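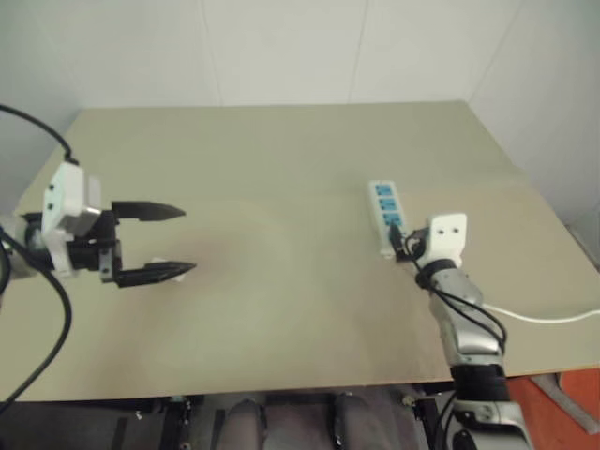

Prala Household Word List

Version 5, 15 December 2023

Prala is a list of everyday household words in English, with a short plain definition for each one. It was put together for people who write beginner reading material and need to check whether a word is common enough to use.

Contents

words.csv holds the main list, 1,570 entries.
variants.csv holds spelling variants and plurals that don't follow the usual pattern.
removed.txt holds words dropped since version 4.

Each row in words.csv has four fields: word, part of speech, definition, room. The room field can be kitchen, bath, bedroom, yard or general. A word used in more than one room is marked general.

Where the words came from

The first 800 entries were taken from the Wanar glossary, with permission, and their definitions were rewritten. The rest were collected by hand from store flyers, appliance manuals and rental listings. Brand names were left out, even where people use them as ordinary words.

Known problems

Yard words are thin, especially tools. American usage is assumed throughout, so "faucet" is in and "tap" is only in variants.csv. Some definitions use words that are not themselves on the list. Verbs made of two words, such as "wipe down", are filed under the first word.

Loading the files

All files are UTF-8 with a header row. Fields that contain a comma are in double quotes. Older copies of the Plivov reader skip the header and shift every row by one, so update it first.

Changes planned for January

Add a pronunciation field.
Merge variants.csv into the main file.

License

Free to use and change, with credit to Prala.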